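Drundgate DG-34 Drawer Runner, Side Mount, Ball Bearing
Replacement and new-build runner for small cabinets, pedestals and desk units
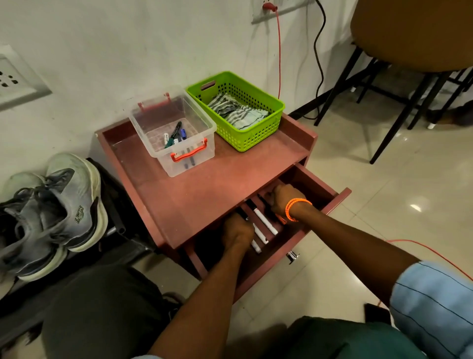

Product summary

The DG-34 is a three-section, full-extension drawer runner for light storage furniture. It is sold in pairs, one left and one right, and fits drawers with a clearance of 1/2 inch on each side. The outer member fastens to the cabinet wall and the inner member to the drawer side. A release lever on the inner member lets the drawer be lifted out without tools.

The runner replaces the earlier DG-30, which was a two-section type and stopped at three-quarter extension. Hole positions on the outer member are the same as on the DG-30, so existing screw holes in the cabinet can be used again if the wood is sound. Hole positions on the inner member are different. The drawer side will need new pilot holes.

Specifications

Type: side mount, telescopic, full extension
Sections: 3
Material: cold-rolled steel
Finish: clear zinc; black on request
Nominal length: 12, 14, 16, 18 or 20 in
Profile height: 1-3/8 in
Side clearance: 1/2 in per side, +1/32 in, -0
Rated load: 34 lb per pair
Hold-in detent: yes
Soft close: no
Disconnect: lever
Sold as: pair, with screws

The load rating applies to the 16-inch length with the load spread evenly over the drawer bottom. Subtract 15 percent for the 20-inch length. The rating does not apply to flat (under-drawer) mounting, for which the DG-34 is not suitable.

Choosing a length

Measure the inside depth of the cabinet from the front edge of the side panel to the back panel. For an inset drawer, subtract the thickness of the drawer front. Use the next nominal length below the result. A runner that touches the back panel will hold the drawer front off the cabinet and will in time bend the rear stop.

Drawer boxes should be no longer than the runner by more than 1 inch. A longer box can be used, but the back of the box will remain inside the cabinet at full travel, and small items stored at the rear — pens, clips, spare leads — become hard to reach.

Installation notes

Set the outer member square to the front edge of the cabinet, 1/16 inch back from the face for overlay fronts. Fix it first through the vertical slots only. Hang the drawer, check the gap at the front, adjust, and then drive the round-hole screws to lock the position.

The two outer members must be level with each other within 1/32 inch. Most complaints of stiff travel that reach our returns desk come from a cabinet that is out of square, and a second pair of runners behaves no better than the first. Check the diagonals before ordering replacements.

On old cabinets with painted interiors, scrape the paint from the runner line. Thick paint can use up the whole of the clearance tolerance. Where the opening is too wide, pack behind the outer member with the Erix shim set (1/64, 1/32 and 1/16 in), sold separately. Do not pack behind the inner member.

Use the supplied No. 6 x 1/2 in pan head screws. Countersunk screws of the same gauge stand proud of the channel and will catch on the ball cage.

Care

The ball races are greased at the factory and need no further oil in normal indoor use. Spray lubricants thin the grease and collect dust. If travel becomes rough, remove the drawer, wipe the channels with a dry cloth, and run the cage through its full stroke several times by hand. A cage that has crept forward will return to its place when the drawer is closed firmly once or twice.

Testing

Sample pairs from each production batch are cycled under rated load at the Lirnness works. The test procedure was written by Italo Orlandini and was last revised in February. The revision added a side-load check at full extension, with 4 lb applied at the drawer front. Batch sheets are sent with trade orders when asked for at the time of ordering.

Packing and order codes

DG-34-12: 12 in, zinc
DG-34-14: 14 in, zinc
DG-34-16: 16 in, zinc
DG-34-18: 18 in, zinc
DG-34-20: 20 in, zinc
Add suffix B for black.

Retail pack: 1 pair, 16 screws
Trade carton: 10 pairs, screws bagged separately
Pallet: 576 pairs, one length only, 12 in and 14 in

The black finish is made to order, minimum 200 pairs, any mix of lengths. Lead time depends on the plating schedule and is confirmed with the order.

Related parts

Valentini 153 drawer front adjuster — allows small corrections to an overlay front after hanging
Erix shim set — three thicknesses, plastic
Drundgate DG-40 — heavier runner with the same clearance and a taller profile; not interchangeable with the DG-34 on shallow drawers

Technical questions: Leonardo Ruggiero, trade desk. Please give the order code, cabinet depth and drawer width.

Page revised July 23, 2021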